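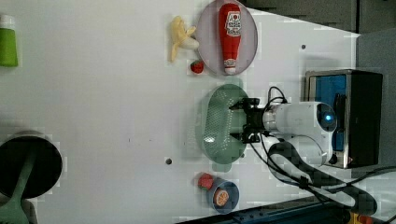
Lending Toys as a Public Service: An Interview with Elaine Dantas

4 min read

The Altley Toy Library lends to 776 registered families from two rooms above the town's former post office. Elaine Dantas, its director, came to the post from the public library system and still describes the work in that system's terms.

"We have a catalog, a loan period and a shelf that is always in the wrong order," she said. "A family may take four items for three weeks. We ask for a card and an address. We do not ask about income, and I would resist any proposal that we should."

That question has been raised. When the town reviewed its grants last year, Councilman Gilmar Sampaio suggested that membership be limited to households already receiving assistance. Dantas opposed the change in writing.

"A service for some families becomes a service that those families are embarrassed to use," she said. The proposal was withdrawn before a vote.

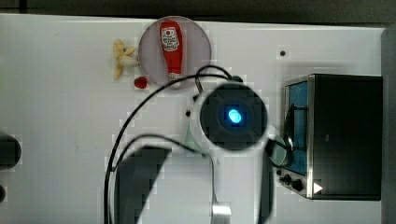
Play food, with a bottle of toy ketchup on a pink plate.

Demand is uneven. Construction sets and wooden trains are reserved weeks ahead, while board games for older children sit for months. Pretend play is borrowed steadily all year, and Dantas has moved part of the puzzle budget to support it.

"Parents come in asking for something educational, by which they usually mean letters and numbers," she said. "A child of three who is running a restaurant is taking orders, remembering them and arguing about the bill. I am content to call that educational."

Cleaning takes up more staff time than lending does. Every item is washed, dried and checked against its list of parts before going back on the shelf, and

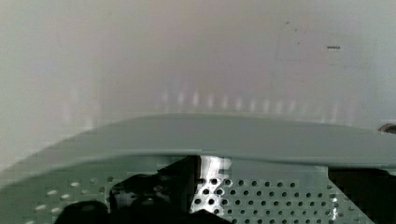 sets with missing parts are held for 30 days in case the rest is returned. Dantas does not charge for losses. "We tried fines," she said. "What came back was neither the piece nor the family."

She is less patient on the subject of storage. The building has no elevator, and a second site on Skorkau Street was offered and then let to another tenant. "We turned away 118 donated items this year," she said. "Several were better than what we own."
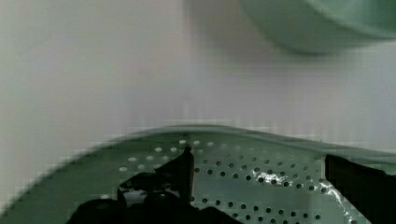 ALTLEY, December – Since this interview was conducted, the town has agreed to renew the library's lease. Opening hours will be extended on Wednesday evenings.

Comments (3)

Dymphna Coughlan
We used this service with both our children. Is there still a waiting list for the train sets?

Prasert Intarasuk
I agree with Ms. Dantas on fines. Our book library dropped them too.

Jeferson Teixeira
Please consider Saturday hours for those of us who work evenings.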